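4.2 Sorting of household textiles before washing

The second part of the survey concerned how families in the two districts, Irkum and Tarigan, sort their textiles before washing. We asked each household to show us one full load as it was prepared on a usual day, and to explain which items they would wash together and which they would keep apart. In total 63 households took part in this part of the survey. Two of them had no washing machine at home and used a shared laundry room, and we kept them in the sample because the sorting was still done at home.

The answers show that color is the most common rule, as was also found in our pilot study in Drurura. However, the rule is applied less strictly to children's things than to the clothes of adults. Many parents told us that a print with a white ground is "already colored" and may go with the dark clothes. Others said the opposite, and they washed every item with a white ground as if it was fully white.

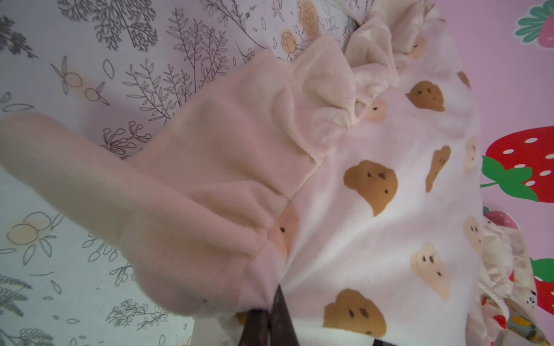
The category of thick and soft items caused the most difficulty in our coding. In the first version of the scheme we had one code for all items with a raised surface, and this code included towels, blankets and toys. The two coders did not agree well on it. A pale pink plush item with a ruffled trim, lying on a white printed fabric as in Figure 3, was coded by one of them as bedding and by the other as a toy. After discussion we divided the code by thickness and not by purpose, which made the work simpler. The agreement improved after this change, and the remaining differences were mostly about cushions with covers that cannot be removed.

Figure 3. Soft and printed textiles of the kind included in the sorting task.

We also asked how long the items stay together before they are washed. In Irkum the usual answer was a few days, while in Tarigan many families wait until the end of the week. The difference may come from the price of electricity, which is lower there on Sundays, but we did not ask about this directly and can only suggest it.

A further point is the mixing of thick and thin fabrics in one pile. When the pile is large, the thin items are easily hidden inside the thick ones, and the person who loads the machine does not see them.
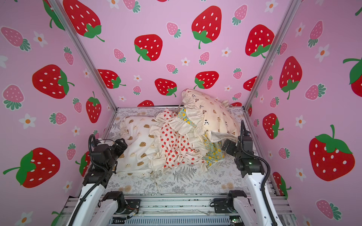
Such hidden items were named by many respondents as the main reason for stained or shrunk clothes. Some families open each cover and check inside it before loading. Others said that they have no time for this and accept a small loss each year. In the diary part, which 10 households kept during July, the loss was most often a sock or a light shirt that had been washed at a temperature too high for it.

Small printed accessories were mentioned less often than we expected. They are washed rarely, and several respondents could not remember the last time. When they are washed, they are usually added to a load that is already prepared, without checking the label. We recorded these items under the Stivora scheme as "added late", together with cleaning cloths and aprons.

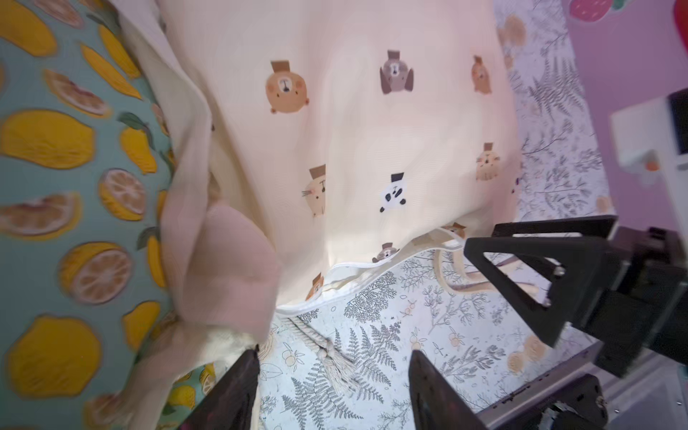 4.3 Use of care labels

Care labels were read by fewer respondents than in the pilot study. The most frequent reason was that the label had been cut off after the purchase, especially from items for small children. Respondents who still read the labels looked mainly at the temperature and paid little attention to the symbols for drying.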